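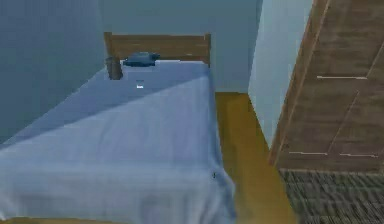
Cirinach boat trip, 2 nights, September. Notes typed up mostly on the bus home so forgive the spelling.

Booked through Spanos, the little agency by the harbor, after a lot of back and forth over email. They sell three boats on the Cirinach route. We wanted the small one, it was full, we got the middle one, the Getamau. No regrets in the end. Price was 271 each with all meals, kayaks and the island fee. Drinks extra. Bring cash for drinks, the card machine works in port and then not again until you are back in port.

Check in is at the Spanos office, not at the pier. This is not clear on the voucher. Two couples went straight to the pier and had to drag their bags back up the hill. Be there by 11:00. They take a copy of your passport, give you a luggage tag and a glass of very sweet iced tea, then you wait. Boat left closer to 12:30.

Day one. Lunch as soon as you are moving. Fish, rice, a cabbage salad with peanuts, something with squash that I had three helpings of. Set tables, you sit where they put you and you stay there for the whole trip, so be nice to your neighbors. We had a family from the north and a retired pair doing their fourth cruise. Good company.

First stop Skomdale. It's the island on all the postcards, the one with the stairs. 300 steps according to the sign at the bottom. Concrete, uneven, handrail on one side only. Took us twenty five minutes with stops. Do NOT do it in flip flops. View from the top is great, the whole channel and the small islands going off into haze, but the platform is tiny and four boats had landed at the same time. Ten minutes queing for a spot at the rail. Our guide said the early boats get it to themselves. Ask Spanos for the morning landing if you can, apparently it goes by which direction your boat does the loop.

Beach after that. Coarse sand, water lovely, a bit of a drop after the first few yards so watch kids. Changing cabins cost extra and have no hooks. Showers are cold and fine. 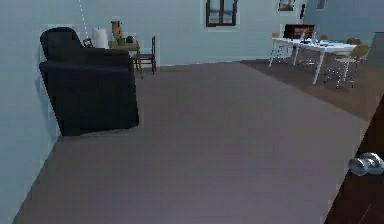 Back on board at 17:00, spring rolls and fruit on the top deck for sunset. Clouds came over so no real sunset, but still a good hour. Then a cooking class, which was rolling more spring rolls. Dinner at 19:30, six courses and too much of it. Squid fishing off the back afterwards for anyone who wants. We got none. The family next to us got one and put it back.

Night was quiet. They anchor in a sheltered bay with maybe a dozen other boats, generator runs all night, low hum, you stop hearing it. Bring earplugs if you are fussy. Lower deck cabins hear it more. Upper deck costs 109 extra per cabin for the trip, and if you are a light sleeper I'd pay it.

Day two was the best day. Coffee and pastries at 6:30, tai chi on deck (skipped it), then transfer to a smaller day boat and away from the crowds. Kayaking for two hours around the back of the islands and through a low cave. Tide has to be right for the cave and ours was, just. Heads down. Doubles only, no singles, life jackets a bit musty but all the buckles worked. Guide goes in front and a second crew member behind. If you don't want to paddle there's a bamboo rowboat for the same loop, tip the rower.

Lunch on the day boat, simpler and better than the big boat I thought. Grilled prawns, noodles, cold watermelon.

Afternoon at the pearl farm. This was the part I expected to hate. Tour is short, they show how the shells are opened and seeded and how long they hang in the water before anyone looks at them again. Intresting. Then the shop, which is long. No hard sell to be fair, one lady asked once and left us alone. Prices are marked and they don't bargain. We bought nothing and nobody minded.

Then the floating village for half an hour. School, a small store, lots of dogs. I'd have liked longer there and less pearl shop. You can't walk around much, mostly you go past in the boat. 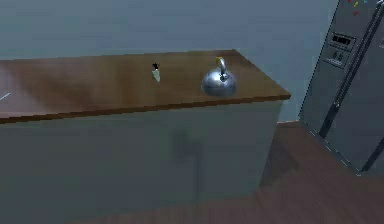

Second night the same as the first except barbecue instead of set dinner. Karaoke until 22:00, then lights off. Bar closes at the same time so order early.

Day three is short. Breakfast 7:00, one cave on foot, cabins out by 9:30 so they can turn the boat round for the next group. The cave is big, well lit, slippery near the exit. Brunch while sailing in. Bill for drinks comes with the brunch, check it. Ours had two beers on it from another table, fixed right away with an apology.

In port before noon. The shuttle back to the city was supposed to be included, and was, but it leaves from the Spanos office again, so up the hill one more time with the bags. Left at 12:45.

Stuff I wish I had known:

Pack a small bag for the day boat on day two. Big bags stay behind. Swimsuit, towel, hat, sunscreen, dry top.

Towels for the beach are given out, you hand them back the same day. They do count them.

Vegetarian food is no problem if you tell them at booking. The one vegetarian on our trip told them at lunch and got omelette until dinner.

Wifi is only on the top deck and only near port. Phone signal came and went.

Seasick? No. Flat the whole way, it's all sheltered water. The tender to Skomdale bounces a bit.

Tips go in one envelope for the crew and one for the guide, on the last morning.

Would I do it again, yes, with the morning landing at Skomdale and upper deck. One night is not enough, you only get the crowded part. Three nights they also sell, it adds a bike ride on the big island, no idea what that's like. Weather in September was warm, one shower, light jacket for the evenings on deck.

Bus is pulling in. Will add the kayak route later if I find the leaflet.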